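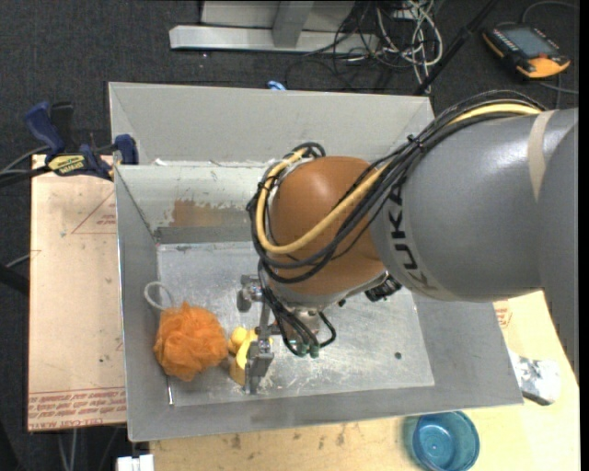 Xuelian Song wrote to ask whether a bath pouf really has to be thrown out as often as people say, and could she just boil hers. I wouldn't boil it, Xuelian! Mine gets a rinse, a good shake and a night hanging by its cord - the bathroom here has no window, so it goes out in the hall. After 8 weeks or so it starts to smell like a pond and I let it go.

Rubber ducks are my real weakness. I had over 30 at one point (the tub is not big) and Benvinda finally made me pick. The ones with a hole in the bottom went first, and I dab hot glue over the hole on any new one before it gets near the water. The orange and yellow stuff stays, it cheers me up at six in the morning. Next up is the shower caddy, which I've been avoiding since we moved to Lendholm.

Last updated 8/28/24

Recent posts
Towels, and how many is too many
The soap dish from Skindness
September closet plans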